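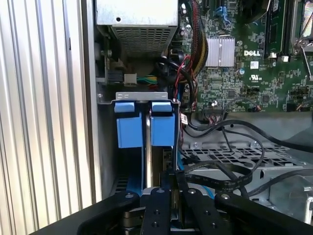 Mapplebeck, 21 July 2018

Section 4. Adding or replacing a hard drive

Read the whole section before you pick up a screwdriver. The Teson quick-start card says this job takes "minutes." Maybe it does for the person who wrote the card. Set aside an evening.

4.1 Before you open anything

1. Back up your files to something that is not inside the computer. Then open a few of the copied files from the backup. A backup program that says "Complete" has told you that it finished, and I would not read more into it than that.

2. Write down the make and capacity of the old drive. The label is hard to read once the drive is in its bay.

3. Check the new drive against what you ordered. Sellers quote 3,000 GB, and your computer will report a smaller number. Both are counting the same drive in different units. If the gap looks much bigger than a tenth, send the drive back.

4. Shut down from the menu, switch off at the back, and pull the power cord out of the wall.

CAUTION: Do not open the power supply housing for any reason. Parts inside can hold a charge with the cord out. There is nothing in there you need for this job.

4.2 Static

You will read that static kills computers and you will read that it never does. I have seen no good numbers for either claim. A wrist strap is cheap, so wear one if you have it. Otherwise touch bare metal on the case before you handle the drive, and again each time you come back from walking across a carpet. I would skip the Cloltavby "anti-static spray" that shops like to add to the order.

4.3 Taking the old drive out

1. Lay the case on its side on a firm table and take off the side panel. Put the screws in a cup.

2. Find the drive bay. On many desktop cases the drives sit in plastic carriers, often brightly colored so you know which parts are meant to be handled.
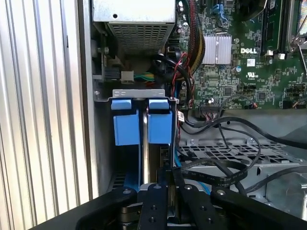
Fig. 2. Blue tabs at the drive bay, with the power supply above.

3. Unplug the data cable and the power cable from the drive. Pull on the plug and leave the wires alone. Some data plugs have a small metal clip that has to be pressed first.

4. Release the carrier. Designs differ: some squeeze, some lift, some slide. If it will not move with light pressure, look for a screw before you push harder. "Tool-free" on the box is a sales term.

5. Slide the carrier out and remove the drive.

NOTE: Bare sheet metal inside a case can be sharp. Watch your knuckles.

4.4 Fitting the new drive

1. Seat the drive in the carrier the same way around as the old one.

2. Slide the carrier back until it stops, then tug it gently. Do not trust the click. Chelsea Naylor, who tested these steps on a Grondton tower, got a fine click from a carrier that was only in on one side.

3. Connect data, then power. Both plugs go in one way only.

4. Leave the side panel off for now and keep your hands clear. Plug in, start up, and see whether the drive is listed in the setup screen.

5. If it is missing, shut down, unplug at the wall, and push both plugs home again. Try another data cable before you blame the drive.

6. Shut down, unplug, refit the panel, and start up again.

4.5 Testing

Run a full surface test, even if it takes all night. The quick test reads very little and passes nearly everything. Ignore the "health: 100 percent" figure some programs show on a new drive – it tells you the drive has not complained yet.

The box may also promise 1,000 power cycles, or 29 of something else. Keep your receipt and the backup from 4.1. The steps for moving Windows to the new drive are in Section 5, which was last revised in December.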